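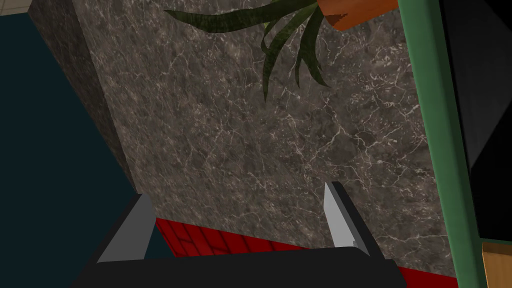

Dark veined stone, terracotta pot.

Right, a thread on kitchen worktops, and on why I've stopped believing a word anyone says in a showroom. 1/

We've been getting quotes since February. Three firms so far: Setier, Taltel and Schouten. Same drawing, same measurements, same sink. The dearest and the cheapest are 2,000 apart. I asked each of them to explain the gap and each of them said "quality". 2/

Quality of what? The man at Taltel tapped the sample with his knuckle and looked at me as if that settled it. 3/

Then there's "maintenance free". I asked Schouten to put that in writing. What came back was a care sheet with 21 points on it, including wiping up lemon juice straight away and not standing on the worktop. Fair enough on the second one. 4/

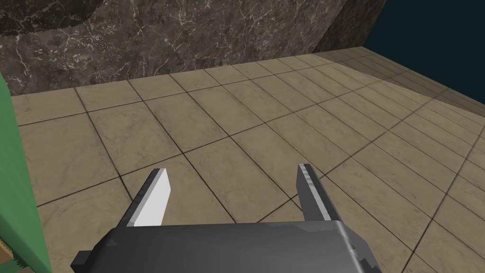 Sealing is where they really go vague. Setier say once a year. Taltel say never, then offer you a yearly sealing plan for 400. If it never needs doing I'd like to know what I'm paying 400 for. Still waiting on an answer to that email. 5/

Natsumi Amano replied to my last moan to say she's had the same granite for years, never sealed it, and puts a drop of oil on it now and then to see if it soaks in. That's more use than anything I've had from a salesman. (Before anyone writes in, yes, I know marble is different. Marble is the one I'm worried about.) 6/

Samples: ask for a big one. The piece I was given was the size of a biscuit. On a busy stone you could get all vein or no vein at that size and it tells you nothing about the slab. Go and see the slab. If they won't let you see the slab, I'd want to know why. 7/

Also the "5 year guarantee". Read it. Ours left out stains, scratches, chips, heat marks and "natural variation". I've been through it twice and can't work out what's left. Theft, maybe. 8/

Going to look at slabs at Sestetti on Saturday. They've already told me on the phone that the price is only good until the weekend. Funny how it always is. 9/

Will report back. If anyone has had marble near a hob for more than a couple of years, I'd like to hear how it looks now, and please don't tell me it has "character". 10/10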